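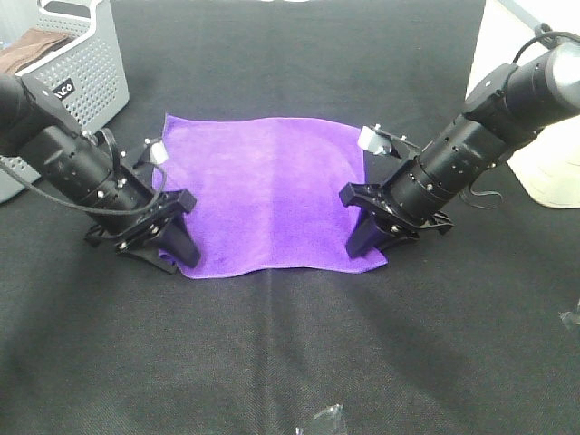
June 4, 2021
Towel cell, Zostham laundry

Ran the two-arm folding station through the morning shift. 589 towels fed, 49 sent to the reject bin. Most rejects were second-fold errors: one corner lets go early and the edge comes over skewed. Thin items are worse than microfiber. Haddad's new finger pads arrived but are not fitted yet.

Cycle time is 58 s per towel. A person at the hand table is well under that. The station only makes sense if one operator covers more than one of them, and the floor plan from Edholm assumes three. Today one person covered one, plus the reject bin, and had little slack.

What changed for the folding crew:
- Less folding, more feeding, clearing and refolding. Wrist complaints down, standing time the same.
- Piece-rate bonus no longer fits the job. Everaldo Medeiros raised this with the shift lead and wants a flat rate before September. No answer yet.
- Operators can stop the arms but not restart them. Each restart waits for one of us. Over 3 min lost per stop. Fix this first.

Everaldo sorts by size before feeding, which is not in the procedure. Rejects fell while he was doing it. Add to the Kolis work instruction and put the sorting time in the staffing estimate.

To do: restart rights for trained operators, fit pads on both grippers, rerun with thin items only. Ask about moving the reject bin to the operator's side.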